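# Speaker notes – "Planning over glass: what our stack got wrong about transparent surfaces"

Slot is 25 minutes plus questions. Slide numbers in brackets. Skip [9] if the previous speaker runs over.

**[1] Title**

Say which team: Wista manipulation software, Drellby site. One line only. Go straight to the problem statement.

The talk covers the software between the head camera and the arm controllers. Hand design is out of scope. Grasp learning is out of scope except where the planner has to consume its output.

**[2] The task**

Pick a cloth off a table, put it in a bin. Bimanual platform, five-fingered hands, head-mounted camera. The task was chosen as a regression test for the perception pipeline and was supposed to be easy.

On the opaque test bench it was easy. Then we changed the table to a glass one and kept everything else in the config the same.

State the consequences in this order:

- Depth returns came from the carpet under the table in some regions and from the glass in others.
- The plane fitter picked the carpet, with high confidence.
- The collision checker therefore had no table in it.

Pause here. People who have run depth sensors over glass will know the rest. People who haven't need a second to picture an arm planner that believes the nearest solid thing is the floor.

**[3] The view the planner gets**

Leave this slide up for the whole perception section. Point at the glass first, then the bin, then the cloth.
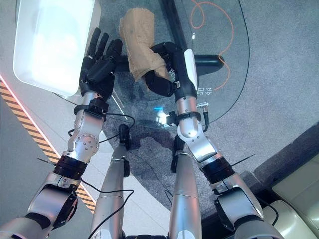
*Head camera, cloth in the right hand, bin beside the left.*

Things to draw out, in whatever order the room seems to want:

The carpet reads clearly through the tabletop. So does the support bar behind the cloth, and so does the orange cable. A segmentation network has every right to label those as objects. The error is in assuming that a labeled object can be reached in a straight line from the hand.

The bright reflection in the glass below the cloth. Our first mask filter treated saturated regions as missing data and filled them from neighbors. Over a reflection on glass, the neighbors are carpet. The fill was smooth, plausible and at the wrong height.

The inside of the bin is also bright. Same filter, different failure: with the interior treated as missing, the rim had nothing to contrast with and the bin came back as a solid block. A drop target with no opening is not a drop target, and the task planner rejected it.

The rim of the table is the useful part. It is a dark curve, it is continuous over a good stretch, and it belongs to the table surface. Most of the fix depends on it.

**[4] Plane estimation, old version**

Standard robust plane fit on the depth cloud, largest inlier set wins. Show the pseudocode, don't read it.

The inlier count rewards area. Seen through glass, the floor has more area than anything else. The method did what it was written to do.

Mention that we tried a height prior. It worked on this table. It failed on the next one in the test set, which was lower, and the prior was removed.

**[5] Plane estimation, new version**

Two hypotheses are carried at all times: the fitted plane and a rim plane.

The rim plane comes from an ellipse fit on edge pixels. Camera intrinsics are known and head pose is known, so an ellipse plus an assumed horizontal circle leaves only the radius and height coupled. One good depth sample on the rim resolves that. The rim is opaque enough to the sensor that we usually get such a sample.

If the two hypotheses disagree by more than a threshold, the collision world takes the higher one. It is conservative. It costs reachable volume when the rim plane is wrong, and we accept that cost.

Expected objection: not all tables are round. Correct. There is a straight-edge version using vanishing lines, and it is worse. Offer to discuss after.

**[6] Self-filtering**

Both arms are in view most of the time, and so are parts of the robot's own lower limbs. All of that has to come out of the cloud before anything else runs.

The filter renders the robot model at the current joint state and masks it with a margin. The rigid links are not a problem. The cables are. They hang between the arms and the limbs, they move with every motion and they are not in the model.

What we do now:

1. Render the rigid model and mask it.
2. Run a thin-structure detector on what is left near the body.
3. Tag anything it finds as "self, unmodeled" and inflate it only for the opposite arm.

Step 3 took longest to get right. With full inflation for both arms, the arm could not move away from its own cable, as the start state was always in collision. The planner returned "start state invalid" and gave up in under a millisecond, and the benchmark at that time recorded it as a fast plan. The benchmark has been corrected.

**[7] The cloth**

Once the fingers close on a cloth, its shape is no longer what the grasp module saw. It bunches, and part of it stands up past the fingertips or hangs off them, depending on the grip.

The attached-object model was a box taken from the pre-grasp mask. For a flat cloth, that gives a wide thin slab stuck to the hand, and the planner will refuse any route that takes the slab near the bin.

Replacement: after grasp closure, wait for the hand controller to report steady state, take a new mask, and build a vertical capsule chain from the visible cloth. Contacts between the chain and the environment are soft costs. Contacts between the hand and the environment remain hard constraints.

Don't oversell this. The chain only covers what the head camera can see, and the hand hides a portion of the cloth from it. There is no estimate of the hidden side beyond a fixed margin.

**[8] Control handoff**

Short slide. Two points.

First, the planner sends a time-parameterized trajectory for the carrying arm and a hold pose for the other. The hold pose used to be "wherever it is now". With the idle hand parked close to the bin, that meant a moving arm and a stationary one competing for the same drop volume. The planner now has permission to move the idle arm first if its swept cost exceeds a limit.

Second, replanning. When a new rim hypothesis arrives mid-motion, the controller does not blend to the new trajectory immediately. It finishes the current segment if that segment is clear under both plane hypotheses, and decelerates to a stop if it isn't. Blending straight away produced visible jerk at the wrist, and the jerk moved the cloth, and the moved cloth triggered another perception update. Show the loop diagram. It is the only diagram in this talk that gets questions.

**[9] Tooling (skip if short)**

The replay tool is called Mapplebeck. It takes a recorded episode and reruns perception and planning against it offline, with the controller stubbed.

The regression set has 3687 recorded segments. Each nightly run compares the chosen plane, the self mask and the planner status against the last accepted run. Differences are sorted by the planner status change first, since a mask can shift by a few pixels with no effect on anything.

Two practices that paid off:

- Every planner rejection is stored with the collision world that caused it. Storing the error code alone is useless a week later.
- Zero-length and instant-fail plans are counted separately from successes and from timeouts. See [6].

**[10] Results**

Use the table on the slide. Read only the last column header, then let people look.

Talking points:

- The new plane logic removed the missing-table failure from the replay set. It introduced seven cases where the rim fit locked onto something other than the rim. Each of those is conservative, meaning the plan fails and the arm stays put.
- The cable tagging mostly shows up as fewer invalid start states.
- The cloth chain shows up as fewer refused drops and slightly longer plans.

Do not quote a single overall success rate. The Sudovard group asked for one at the August review and then compared it against theirs, which was measured on opaque tables.

**[11] Limits**

Say these plainly.

The rim method needs a visible rim. When an arm covers most of it, the estimate coasts on the last good one, and a table that gets bumped in that period is in the wrong place in our world model.

Printed markings on glass are currently ignored. They are good features and sit at the surface height, so using them is the obvious next step. The detector branch exists – it is not merged.

Reflections are masked as unknown and no longer filled. Unknown space is treated as occupied below the rim plane and free above it. That rule is crude and will fail on anything shiny that stands on the table.

**[12] Questions**

Likely ones, with short replies:

*Why no tactile check for the surface?* Planned for the straight-edge case. A slow guarded touch adds time to every episode, and the rim sample is usually enough here.

*Why no end-to-end policy?* We run one on the same platform. It uses the same collision world as a safety filter, so the glass problem had to be solved either way.

*Does the two-hypothesis approach extend to more planes?* It would. We have not had a case that needed it, and the replan logic in [8] gets harder with each one added.

*Is the replay tool available?* Internal for now. The episode format is documented in the backup slides, on [14].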